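Programs > After School > Robotics Club > About Us

About the Stendatside Robotics Club

Welcome, and thank you for stopping by our page! We're a club of students from middle school on up who like getting machines to do ordinary household things, and we've been at it long enough now that parents have started sending us their own chore lists (we do read them, and we keep the good ones).

The club was started by Morenike Ojo, who teaches science here and still runs most of our sessions. She began with a borrowed corner of the library, 15 students and a great deal of tape, and she likes to tell new members that the first season went almost entirely to learning how to pick up a sponge. These days we have a proper room, a storage closet that locks, and a long-running project called Warkora, which is our name for everything to do with bedrooms: nightstands, drawers, and the small things people leave lying on top of them.

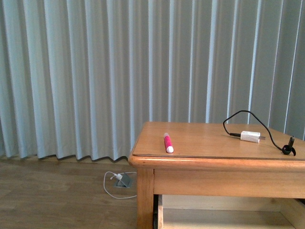
The Warkora nightstand with its drawer partly open and the pink marker on top.

Why a nightstand? Well, a drawer is a lovely thing to learn on. It has a knob to find, a front to line up with, and an inside that looks different depending on where you happen to be standing. New members often come in hoping to build something that walks, and we're glad they do, but we ask everybody to spend their first few weeks on the drawer, and a good many of them never want to leave it.

Students work in pairs. One drives while the other watches the wrist view and keeps the notebook, and then they trade places, so that everyone gets a turn at both jobs and nobody's handwriting has to carry the whole season. 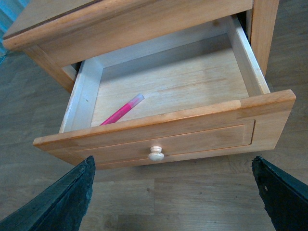 Wrist view: the marker in the drawer, with the knob between the two fingers.

Every run gets written down, the clumsy ones included. Our notebooks hold 3,951 runs so far, and Morenike is fond of reading old entries aloud when a group gets discouraged, especially the ones by students who have since gone on to study engineering. 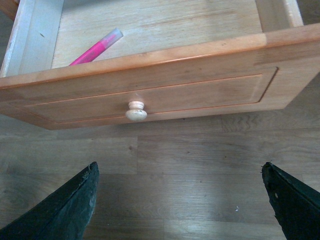 Knobs deserve a word of their own, as any of our members will tell you (at length, if you let them). A round one gives the fingers very little to hold, and coming in a touch too high or too far to one side means backing off and lining up again. We talk about this more than you might expect, usually over snacks.

Each March we take our best routine to the Vosidura Meet, where school teams from all over the region show what they've been working on. We've come home with a ribbon or two, and with plenty of ideas from the other tables!
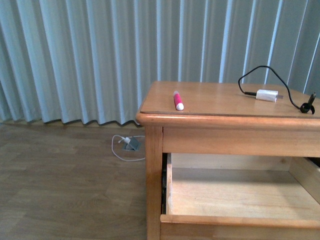
Marker on the tabletop, drawer open and empty.

You don't need any experience to join us, or any equipment either. The Oyelaran Fund gives us $2,000 a year for parts and travel, so there's no fee for families. Just come by after school at 3:30, wear closed shoes, and ask for Morenike. We'd love to meet you.

Related pages
Robotics Club Calendar
Getting Ready for the Vosidura Meet
Notes for New Parents
The Oyelaran Fund
Other After School Clubs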